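20 March 2020

Dye shed notes, Udura wool

Well, the second Udura fleece is finally in the pot! I've had it sitting in the cupboard since January and kept finding excuses. Used 556 g of washed wool, eucalyptus bark from the Clurkmont block (soaked five days, a bit whiffy) and the alum I bought from Padberg.

Held it at a simmer for an hour, then left the lid on. Colour at the last peek was a nice rusty tan – paler than the January batch, but I used tank water this time and I reckon that's the difference. Might try 19 g of extra alum on the next lot.

Mishra skeins: four rinsed, one still smelling of vinegar. Whoever borrowed the good strainer, please put it back on its hook.

Still to do

1. Rinse the fleece and spread it on the rack
2. Label the jars, properly this time
3. Wipe down the green table before any wool goes on it

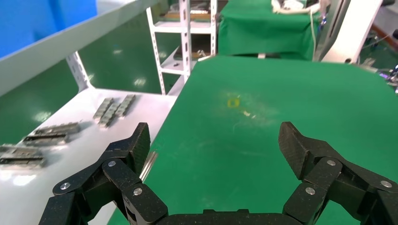

4. Order more alum and a new thermometer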